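La tela de rayas

Un cuento de Nilmini Mollah

Yo no sabía doblar. Lo digo así, de entrada, para que nadie se haga ilusiones conmigo. Sé coser un botón, sé quitar una mancha de vino, hago un arroz que a mi tía Parveen le saca lágrimas (buenas, espero), pero doblar una tela y que quede derecha, eso no me salía ni a tiros.

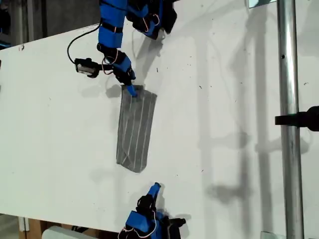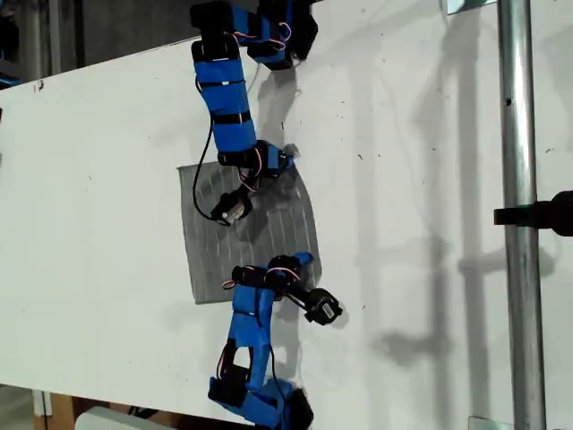

Tela gris de rayas blancas, sobre la mesa blanca.

Relatos de Plodstead - Núm. 38 - pág. 16

Entré a trabajar en el taller de madame Fleury en junio, con un vestido prestado y muchísimas ganas. Monique Fleury, así se llamaba, pero allí todo el mundo le decía madame, hasta el cartero. El taller estaba en los bajos de la calle Provano, una habitación larga con una ventana al fondo y estanterías hasta el techo, llenas de telas dobladas. ¡Qué maravilla de estanterías! Linos, franelas, un terciopelo verde que no se vendía nunca y que yo acariciaba cuando no me miraban.

El primer día, madame me puso delante un trozo de tela gris con rayitas blancas, muy finas, de esas que parecen tizas en una pizarra.

- Dóblalo - me dijo.

Y se fue a atender a una clienta.

Yo pensé que era una broma. Lo doblé por la mitad, otra vez por la mitad, le pasé la mano por encima y me quedé tan contenta. Madame volvió, lo miró un momento, lo cogió por una punta y lo sacudió entero. Me lo dejó otra vez abierto en la mesa.

- Dóblalo.

Así toda la mañana. Y la tarde también, por si alguien tiene curiosidad. A las rayas no se las engaña: si el doblez se te va un pelín, la raya de arriba se cruza con la de abajo y aquello parece un mapa de trenes. Yo tiraba de una esquina y se me abombaba un lado, arreglaba el lado y se me torcía la esquina. Llegué a casa con dolor de cuello y soñé con rayas.

La que me salvó fue Shahnaz Kanagaratnam. Shahnaz cortaba patrones en la otra punta de la mesa, llevaba toda la vida allí y hablaba poquísimo, y yo, que hablo por cuatro, le contaba mis cosas sin esperar respuesta. El tercer día dejó las tijeras y vino a ponerse a mi lado.

- Estás mirando la tela - me dijo.

- Claro, ¿qué voy a mirar?

- Una raya. Elige una y no la sueltes.

Puso un dedo en el borde de arriba, con firmeza pero sin apretar, y con la otra mano fue trayendo la orilla de abajo despacito, despacito, siguiendo la misma raya hasta que se encontró consigo misma. Luego alisó desde el doblez hacia fuera. Tardó nada. Me entraron ganas de aplaudir y creo que aplaudí, porque madame asomó la cabeza desde la trastienda.

- ¿Quién te enseñó? - le pregunté.

- Mi madre doblaba las sábanas con mi padre - dijo -. Cuando él murió, las dobló conmigo. Yo tenía los brazos cortos y había que hacerlo encima de la mesa.

Y volvió a sus tijeras. Fue lo más largo que le oí decir en todo el verano.

Esa tarde elegí mi raya, la tercera por la izquierda, y me agarré a ella como a una barandilla. El primer intento salió regular. El segundo, un desastre, que me puse a pensar en la cena. Pero hubo uno, ya casi de noche, en que la orilla llegó a su sitio sola, o eso me pareció a mí, y las rayas se quedaron quietas unas encima de otras. Ni respiré. Llamé a madame.

Vino con las gafas en la frente. Lo miró, lo giró un poco con un dedo. Yo ya me estaba viendo otra vez con la tela sacudida en las narices.

- Déjalo en la estantería - dijo.

¡En la estantería! Con los linos y las franelas y el terciopelo verde. Lo llevé con las dos manos, como se lleva una tarta, y Rafsan, el chico de los repartos, se apartó de la puerta para dejarme pasar muy serio, sin reírse ni nada, que con lo guasón que era tuvo su mérito.

A la mañana siguiente la clienta del primer día volvió a por algo para un chaleco de su marido. Madame fue derecha a la estantería, sacó mi tela gris, la desplegó de un golpe sobre la mesa y la señora dijo que no, que mejor algo azul.

Se fueron las dos a mirar los azules. Shahnaz, sin levantar la vista del patrón, empujó la tela hacia mí con la punta de la regla.

Busqué la tercera raya por la izquierda y empecé.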